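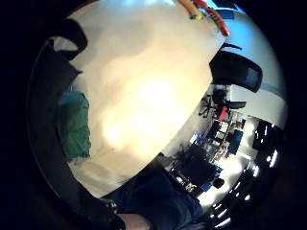 A table in the finishing room, with a crinkled green item on the left.

Visit to the Wolum workshop, Guthrie
15 November 2003

Our group from the Pokia evening course went to see the Wolum workshop in Guthrie. They make small cloth goods there: napkins, bags for bread, covers for cushions. I am writing this report for the members who could not come, and also for myself, so that I do not forget it.

The bus left us at the wrong side of the river, so we walked 300 meters more than was planned and arrived with cold hands. Gregor Pringle met us at the gate. He has worked at Wolum for many years and he speaks slowly and clearly, for which I was thankful. First he gave us tea, and then he took us to the cutting room.

In the cutting room the noise is strong. The cloth comes in rolls from a mill called Villura, and one roll is 40 meters long. A man pulls it over the long bench and another man checks it for faults with his palm. They mark each fault with chalk. I asked if I could touch the cloth also, and I found nothing, but he found two faults in the same place.

After this we saw the dyeing room, only from the door, as the floor was being washed. The green is the most difficult color, Mr. Pringle told us. It comes out different in winter and in summer, and in February they once had to dye 1000 napkins a second time. They sold the first ones cheaply at the gate.

The finishing room was the part I liked best. It is quiet and warm, and the tables are of a light beige color, like pale wood. The lamps are strong and they make a big white shine on the table top, so at first I had to turn my eyes a little. Lachlan MacBrayne, who leads this room, showed us how a piece is folded before it goes to the press. You put it flat, you bring the long sides together, and then you fold it once more from the bottom. You must not pull. When I did it, mine was full of creases and the edge was like a wave. He opened it and gave it to me again. My third one he accepted, or maybe he was only polite.

He also told us that a new worker folds for two weeks before doing any other work. In a good week the room sends out 2000 pieces. The people change tables every day, which they decided among themselves after some arguments about who has the place near the heater.

At the end there is a small shop. The prices are fair but they take only cash, so please bring some if you go. I bought two bread bags and a cushion cover with a crooked seam for half the price. The toilets are across the yard and the key hangs in the office.

The next visit is in February. Please tell me if you want to come, as the workshop takes small groups only.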